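Seed swap moves to Prarkstead for September

2024-04-24

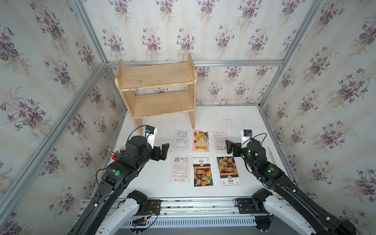
Six packets of seed laid out in two rows of three.

I've been going to the Grekwood seed swap for three years now and I still come home with far more than I can fit in the garden, so you can imagine how pleased I was to hear it's getting bigger. The autumn swap is moving down the road to Prarkstead, into the old Lauritsen furniture showroom on the high street, and if you've ever tried to squeeze past somebody's pushchair in the Grekwood reading room to get at the broad beans you'll know why!

Arnar Thygesen, who has run the swap from the start, told me they simply ran out of floor. At the spring one 2,945 packets changed hands, which I found hard to believe until he showed me the tally sheets (all in pencil, bless him). There were 19 tables then. In September there'll be 20, and a proper gap between them, and a separate corner for potatoes and garlic.

"People were queuing on the stairs," he said. "I'd rather they were inside talking about their leeks."

The rules haven't changed. Bring what you've saved or what you've got left over, write the name and the year on it, and take what you'll use. You don't have to bring anything on your first visit. Opened packets are fine as long as you fold the top down well, and please, no more loose seed in sandwich bags, I'm still finding poppy seed in the lining of my coat.

There's talk of a bus from Amedstead as well, though when I asked, Arnar said the times weren't settled and he didn't want me printing a guess. Parking is behind the showroom and it's free after midday.

If you want to save seed for it, now's the time to think about it. I'm leaving one row of peas to dry on the plants this year and I've promised myself I won't pick them. Tables can be booked at the Grekwood library desk until the end of the summer holidays.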